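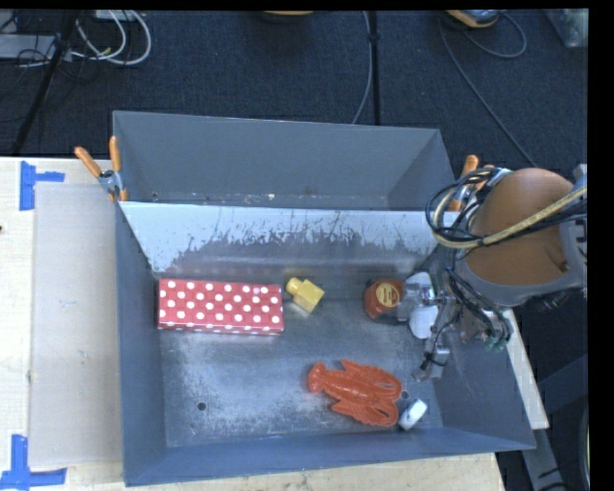
A red polka-dot box and a toy lobster in a metal bin.

News > Local > Shearer

Toy exchange in Shearer to move to larger hall

By staff reporter
February

We use cookies to remember your settings. By staying on this site you accept our cookie policy.

The Shearer toy exchange will move out of the Nonel Street library and into the former Cusetine furniture showroom before spring, the town said. The new space has 3530 square feet of floor, and the town has signed a lease for 2 years.

The exchange lets families bring in toys their children have outgrown and take home others at no charge. It handled 1507 toys last year, the most since it opened. Space at the library ran short in the fall, and larger items such as play kitchens and ride-on cars had to be turned away.

Those items will be accepted again at the showroom. Puzzles and board games must be complete and taped shut. Stuffed animals should be washed before they are dropped off. Car seats, cribs and toys with button batteries will still be refused.

Toltance, a hardware supplier with a warehouse on the same block, is giving shelving for the back room. The town has set aside roughly $500 for signs and paint.

The library desk will take toys until the end of the month. After that, donations go to the side door of the showroom, which faces the parking lot. Opening hours stay the same, 10 a.m. to 3 p.m., with one late evening a week until 7 p.m.

Parking is free for the first hour. The number 2 bus stops across the street.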